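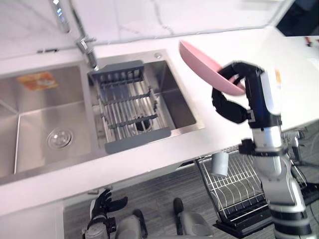 Sink, Drainer, Dishwasher: Your Questions

Print this page | E-mail to a friend

The residents' kitchen at Ikville gets more mail than the heating does, and the heating was off for most of March. What follows is everything people have asked about the sink end of the room, answered as politely as I could manage. If your question is missing, it may have been asked in a tone.

Samina Siddiqui

Who is this kitchen for?

Anyone who lives at Ikville, plus their guests, plus whoever their guests have brought along. It is one kitchen, shared by 148 people, who have 148 ways of rinsing a fork. Most of them are fine.

Why are there two basins?

One is for washing and the other is for draining. The drainer is a lift-out rack with steel rods and dark gray plastic ends, and it sits down inside a basin so the drips go where drips should. You may move it to wash a big pan. You may then move it back, a step that seems to get lost.

Please don't put the rack on the marble-look end of the counter "just for a minute." Water sits under it, and then Bastien Ferrand has to hear from me, and he has done nothing wrong.

Can I leave things in the drainer overnight?

Yes, until 9 a.m. After that, anything dry gets put in the cupboard by whoever is closest, and they will put it where they think it goes. People have lost good lids this way.

There's a sticker inside the sink. Can I peel it off?

The orange and yellow one on the back wall of the basin? Be my guest. I started on it once with a thumbnail and decided I had other things to do with my life. Warm water and cooking oil are supposed to work. No knives and no steel wool on the brushed steel, please. A scratch is forever, and a sticker is only annoying.

What goes down the drain?

Water. Soap. The odd grain of rice, since we are realists.

Coffee grounds, bacon fat, noodles and candle wax do not. The strainer is there to catch scraps, and the scraps then go in the compost pail, by hand, by you. Tipping the strainer out straight down the hole was tried last year by a person who has since moved to Ullent. The plumber's visit came out of the kitchen fund.

Which dishes are ours, and which belong to somebody?

The pink plates are the house plates. They live on the shelf left of the stove and they are not picnic equipment. Barnabás Fekete found one in the flower bed.

Mugs are messier. If it has your name, your team or your astrological convictions on it, we assume it's yours. The rest are for everyone.

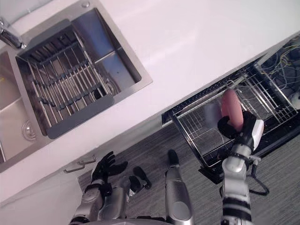
How do I load the dishwasher drawer?

Pull it all the way out first. Loading through a gap is how things get chipped. Then:

Plates stand between the upright tines, all facing the same way. Bowls lean. Mugs go upside down, because otherwise you have washed a mug and filled it with gray water in one go. Nothing tall enough to stop the drawer closing, and if it won't close, do not use your hip.

Scrape first. You don't need to pre-wash. Szu-yu Hsueh and I disagree on this, and she still rinses everything until it could go straight back on the shelf. I've stopped bringing it up.

What about odd-shaped things?

If it's solid and it stands up between the tines by itself, it can probably go in. If it's light enough to flip over and fill with water, wash it in the sink. Play food from the children's corner gets washed by hand and goes back in its crate, where it is unlikely to be mistaken for lunch.

Which setting?

The normal one. There are others, and I'm sure they're lovely. Run it when the drawer is full. One spoon is not full.

The detergent is the Bognár powder under the sink, one scoop. Two scoops leave a film, and three scoops got us a visit from the people downstairs.

Are mugs with raised designs dishwasher safe?

Look at the bottom. If it says so, then yes. If there's no marking, treat it as a hand-wash mug and save yourself the grief.

Molded patterns do hold on to things. Tea settles in the low parts around a raised letter or shape, and a cloth slides right over it. Use an old soft toothbrush (there's one in the jar, clearly labeled, please believe the label) and a little baking soda. Go around the design, then do the spot where the handle joins, which everyone skips.

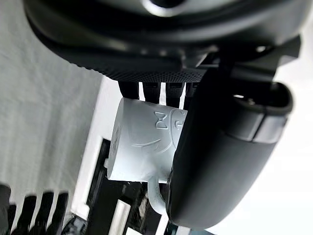 Rinse well afterward, or your next coffee will taste of baking soda and you'll blame the coffee. For a stubborn ring inside, fill the mug with hot water and a spoonful of the same stuff and leave it for 13 minutes. Yoga Mangundap swears by that number and won't say where it came from. I've tried ten and I've tried 20, and he may have a point.

I broke something. What now?

Wrap the pieces in newspaper, put them in the trash and write it on the sheet inside the cupboard door. There's no fine. Please don't glue a plate and slip it back into the stack. We've met that plate.

Who do I tell if the drawer won't drain?

Check the filter first. It's usually a label off a jar. If the filter's clean, leave a note for Bastien and switch to the sink until he's been. The Colteck repair line is printed on the card by the light switch, and only Bastien should call it, as they charge per call.

We use cookies to remember your settings on this site. Accept | Manage choices

Print this page | E-mail to a friend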